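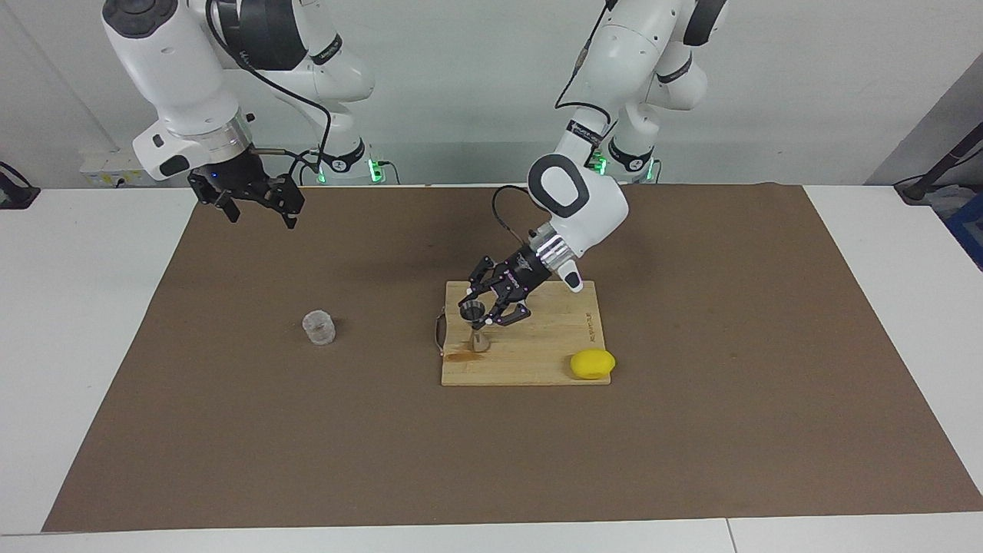

Bridal fair and workroom visit, 10/07/2007

The winter bridal fair ran over two days in the exhibition hall beside the rail yards, and I went on the second. Entry was by ticket at the side door. The main doors were kept for exhibitors bringing stock in and out, and the sign telling you so was on the inside of them.

The hall was laid out in four rows. Gowns had the two middle rows, with stationery, cakes and cars along the walls. Catora had the largest stand, on the corner nearest the runway, and showed its full new range on plain dress forms with the prices pinned to the hems. Most of it was satin, cut straight, with a low back and very little beading. The colours were ivory and a grey-pink the label calls oyster. I heard several mothers say they would not have that one in the photos.

Senness was further down and much busier. The label does separates, so a bride can buy a skirt and bodice in different sizes and wear the bodice again later. Staff were pinning samples over people's clothes because the two change rooms had a queue back to the cake stands. The skirts have pockets. The bodices run small through the ribs, and the woman fitting me said to go up one size and have the waist taken in.

The parade started at 11 and was repeated after lunch. It showed 32 gowns from nine labels. The music was too loud for the commentary to be heard past the third row, and the printed program had two of the labels in the wrong order, so anyone noting down numbers should check them at the stand before placing a deposit. The long-sleeved gowns near the end got the most applause. Lace sleeves were on nearly every stand this year. Last year it was halter necks.

In the afternoon there was a bus to the Bošković workroom, which had been advertised on the fair flyer as a tour for ticket holders. It is a twenty-minute drive, on the upper floor of a brick building with a tile showroom underneath. Bošković makes its own gowns and also does the cutting and finishing for smaller labels that have no workroom.

We were taken through in two groups. Cutting is done at the north end where the light is best. The pattern pieces hang on hooks along one wall, tagged by style number and size, and a full gown can have more than thirty of them. Beading is done by hand on frames. The bodice we were shown had taken 154 hours and was not finished. Hems are left until the last fitting, when the bride brings the shoes she will be wearing.

The workroom turns out 400 gowns a year. Orders for spring weddings should be in by February, and later orders carry a rush fee. Alterations on gowns bought elsewhere are taken only in the quiet months. I asked about silk, and was told that most customers who come in wanting it leave with a blend, mainly on account of creasing in the car.

Veils are bought in from Tolier and trimmed upstairs to match the gown. Samples can be borrowed overnight against a deposit. The colour should be checked outdoors, as the ivory looks a good deal yellower under the showroom lights.

The bus was back at the hall by half past four, with the stands already packing up. Senness was still taking names for fittings. Parking was eight dollars for the day, coins only, and the machine at the eastern end of the car park was out of order.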